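4.2 Handling rules for open liquid containers

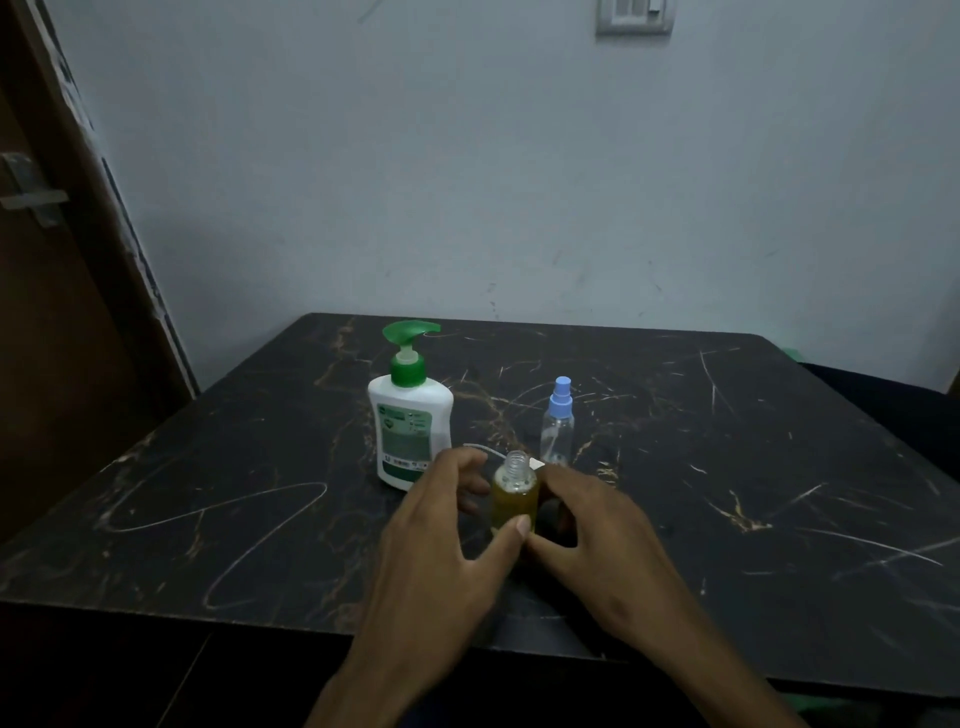
Figure 3. Two-handed hold on an uncapped bottle of yellow-green liquid, with a pump bottle and a spray bottle standing behind it.

The Endinen protocol treats any container without a cap as open, whatever its fill level. Operators must hold such containers with both hands, one on each side of the body, and keep the neck clear of the fingers (Figure 3). Cables left on the work surface are to be recorded in the session log before the first grasp.

Of the 2,776 episodes reviewed at Rindton, 200 were returned for relabeling under this rule. Most involved the moment of release — a point on which the earlier guidance was silent. Following Ardeleanu and Ingvarsson, we mark release at the first frame in which either hand loses contact with the container. Episodes with no visible release are kept but excluded from the timing analysis in Section 5.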